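Chapter 7
Teaching by Hand: Demonstrations and Soft Things

I spent the first half of this book on rigid objects, and I'm a little sorry about that, because rigid objects spoil you. A block has a pose. You write down six numbers and you know where every corner of it is. Then one April I joined the group at Skendlow, and Mayu Maruyama handed me a T-shirt and asked for its six numbers. I'm still working on them!

What we'll do in this chapter is learn a policy from demonstrations. A person drives the arm through the job, we record what the wrist camera saw and how the joints moved, and we fit a network that maps one to the other. The method goes by behavior cloning, and you can write the core of it in an afternoon. The trouble all lives in the data, so that's where we'll spend our time.

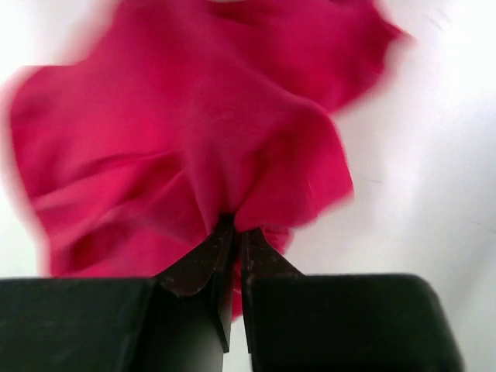
Our running task is putting a shirt on a hanger. I like it as a teaching problem because it has a soft object and a stiff one in the same job, and the two ask for different habits. With the shirt, you care about which bit of cloth you've got. With the hanger, you care about the angle. Junpei Kudo drove most of the early sessions, and when we plotted his trajectories he was slow and fussy near the collar and quick everywhere else. Keep that in mind for Section 7.3, where we resample by speed and briefly make everything worse.
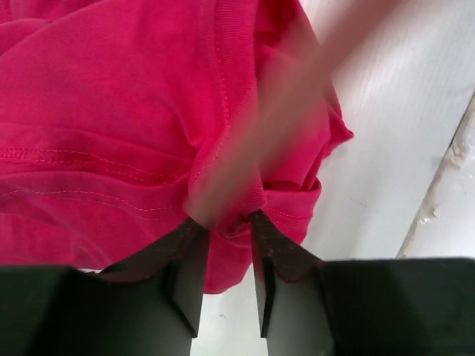

Figure 7.1. Both fingertips in the folds of the shirt, with stitching and a ribbed band in view.

Now, how many demonstrations do you need? We started with 10, which was silly, and the policy learned to wave. At 500 it could usually find the cloth. The full set we use for the exercises has 1,347 episodes, collected by Junpei and Katsuhiko Shimada (who is left-handed, and yes, you can see it in the data). I'd suggest training on 30 of them first, just to watch the loss fall and the robot do nothing useful. It's a good lesson and it only costs you lunch.

You'll also need to decide what counts as one episode. We cut at the moments when the gripper closes or opens, so a single shirt gives several short pieces: take the cloth, take the hanger, bring them together. Tatsuya Fukuda argued for keeping each run whole, and his version gets its own section later on. He has a point about memory. A short piece forgets why it was holding the hanger in the first place.
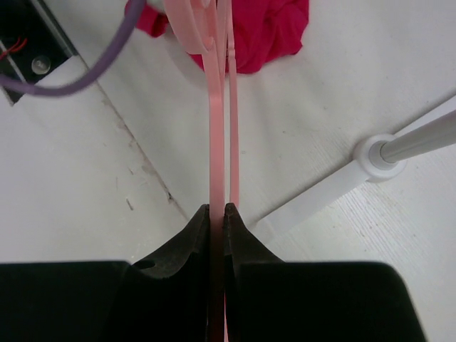

Figure 7.2. The pink hanger held edge-on between the jaws, the cloth bunched on the work surface behind it.

Before we write any code, a word about what the network is given. It gets the wrist image, the joint angles and the gripper opening, and that's the lot. There's no mesh of the shirt and no label saying "neckline." Kiyoshi Ebihara tried adding a cloth model for a while, and it was lovely work, but it ran so far behind the arm that we'd be simulating a fold we had already lost.

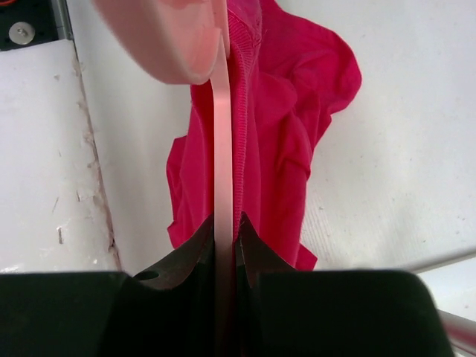

Occlusion is the first thing that will bite you with a camera in this position. Whatever the gripper holds sits right in front of the lens, and the closer it gets, the more of the target it covers. Look at how the blurred pink piece at the top takes up the middle of the view, right over the end of the strip in the jaws, while the ribbed band on the garment stays visible just to the right. A person glances at that band and has a decent guess about the rest of the shirt. Your network can learn to make the same sort of guess, but a single image may leave two guesses equally good, and a plain regression loss will happily average them into a motion that suits neither. Section 7.1 sets up that loss anyway, and we'll break it on purpose before we fix it.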